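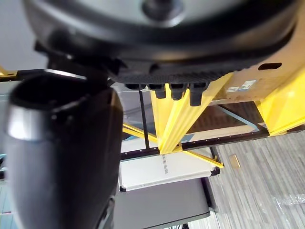
Figure 14. Yellow frame and carpeted floor, from the wrist.

3. Clearing the work area

Do these steps before each shift and after any change to the layout.

1. Put the Gevside controller in Hold.
2. Pick up plastic wrap, card and other loose packing from the carpet.
3. Move cables out of the walking path.
4. Check that no one is inside the marked zone.

CAUTION: Hold does not cut power to the arms. Use the main switch before you reach between the fingers.

Boxes and bins

5. Set bins flat on the floor.
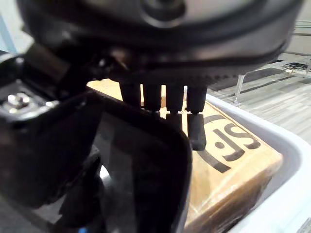 6. Limit speed to 31 percent for any pick from a taped box. Tape can catch on a finger pad.
7. If a finger snags, press Stop and free it by hand with the power off.

Two-arm work

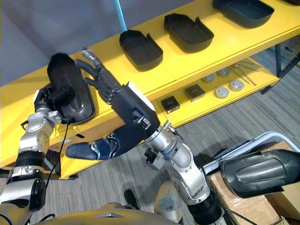
Jörg Grube

8. Keep one hand still while the other closes on the same part.
9. Leave trays and small parts on the shelves until both arms are parked.

NOTE: Inspect the finger pads every 2,000 cycles and write the result in the Allside log.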